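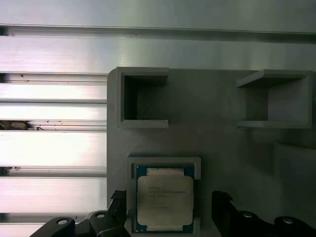
What makes one material feel cold when you touch it and another feel warm, when both have been sitting in the same room all night? Your skin is measuring how fast heat leaves your hand, and different materials carry heat away at very different speeds.

Chapter 4
Heat on the Move

Try this before you read any further. Find a metal spoon and a thick paperback book that have been lying in the same room since yesterday. Put one palm on each. The spoon feels cold and the book feels like almost nothing at all. Now tape a small thermometer to each one, wait ten minutes, and look. The two readings match!

The first time most people do this, they suspect the thermometers. They swap them over and try again, and the readings still match. Your hand has told you something true, but it wasn't the thing you thought you were asking. You were asking about temperature. Your hand was answering a question about flow.

In Chapter 3 we treated temperature as a condition, a number you could read off a scale and write in a table. In this chapter things start moving. Heat is energy on its way from a warmer place to a cooler one, and once you begin to look for it you will find it going on everywhere: through the wall of a coffee mug, up the handle of a pan, out of a bedroom window in December, from a rock in the sun into the belly of a lizard. There are three ways for it to travel, and we will take them in order. Conduction comes first, and it gets the most pages because it is the one you can work out with a pencil.

4.1 The Illport bakery puzzle

Let's begin with a story that students of this course have argued over for years.

A bakery in Illport, on the harbor side of town, changed its trays. The old ones were dark steel. The new ones were aluminum, the same length and width and very nearly the same thickness. The oven stayed where it was, the recipe stayed where it was, and the rolls came out wrong. Their tops were fine. Their bottoms were pale on the first day, and after the baker raised the oven temperature, the tops were too brown and the bottoms were still a little pale.

Now look up the two metals in the table at the back of the book. Aluminum conducts heat several times better than ordinary steel. So shouldn't the new trays have browned the bottoms faster? Write down your guess in the margin and don't erase it. We will come back to the bakery twice, once at the end of the section on conduction and again when we reach radiation, and your guess may change both times. (A hint for the impatient: the word "dark" is in that story for a reason.)

4.2 What is being passed along?

Picture a long line of people standing shoulder to shoulder, everyone swaying a little. Someone at the left end starts to jump around. Their neighbor gets bumped and begins to move more, and bumps the next person, and before long there is some extra jostling all the way down the line. Every person is still standing in the same place. The jostling is what traveled.

Conduction in a solid is very much like this. The atoms in a bar of glass or stone stay near their own spots and vibrate. Warm one end and the atoms there vibrate harder, pull and push on their neighbors, and the extra motion spreads. In glass or stone this is close to the whole story, and it is a rather slow one.

Metals have something more. Some of their electrons are free to wander through the solid, and they carry energy with them as they go. In our line of people, imagine a crowd of small children running up and down between everyone's legs, getting bumped at the lively end and bumping people at the quiet end. News travels a lot faster with the children there. It is the same wandering electrons that make metals good at carrying an electric current, and that is why a good electrical conductor such as copper is usually a good conductor of heat as well. Two properties that look unrelated in a table have one cause underneath – which is, for many of us, the moment physics becomes hard to put down.

There are exceptions, and they are wonderful. Diamond has no free electrons to speak of, and it will not carry a current, yet it conducts heat better than copper does. Its atoms are light and locked together so stiffly that a vibration at one end races through to the other. Hold on to that fact for Problem 9.

4.3 Air, the quiet insulator

Still air is a poor conductor. Its molecules are far apart, and a fast one has to travel some distance before it can hand on its energy. The trouble is that air seldom stays still. Warm it and it rises, cooler air slides in underneath, and soon the heat is riding along with the moving air, a different process that we will meet in 4.6.

So the trick, if you want to keep heat in, is to trap the air in small pockets. Wool does this. So do feathers, cork, snow, and the fiber batts in an attic. A down jacket is mostly air by volume, and the down is there to stop the air from going anywhere. Crush the jacket flat in a suitcase and it is, for the moment, a very poor jacket.

The Brikance cabins, up in the hills above Pacheco, were built with double walls and a gap packed with dry moss. The gap is 12 centimeters wide. When one of the walls was opened for repair, the moss had settled, leaving an empty space at the top, and the people sleeping upstairs had been complaining of cold walls for years. You now know enough to explain their complaint in two sentences. Try it.

Activity 4A: The butter race

You will need spoons of metal, wood, and plastic, as close to the same length as you can find, a mug, a little cold butter, and three dried peas.

Press a pea onto the end of each handle with a dab of butter, using the same amount each time. Stand the spoons in the mug with the peas at the top. Ask an adult to pour in hot water at around 80 degrees Celsius, to a depth of 2 centimeters below the rim. Start your clock. Write down the time at which each pea slides or drops, and stop after 150 seconds if any are still in place.

Before you pour, put your prediction on paper, including the order of the other two after the first one falls. Wood and plastic are closer than you might think, and groups in the same classroom often disagree. If yours disagrees with the group next to you, compare spoons before you compare answers. How thick are the handles? How far does each pea sit from the water?

Keep your times. In 4.4 we will write down the conduction equation, and you will use them to see which parts of it you can already defend from your own results. The Hendano data sheet at the end of the chapter has a blank table for this, with a spare column for a fourth spoon if you can find an interesting one.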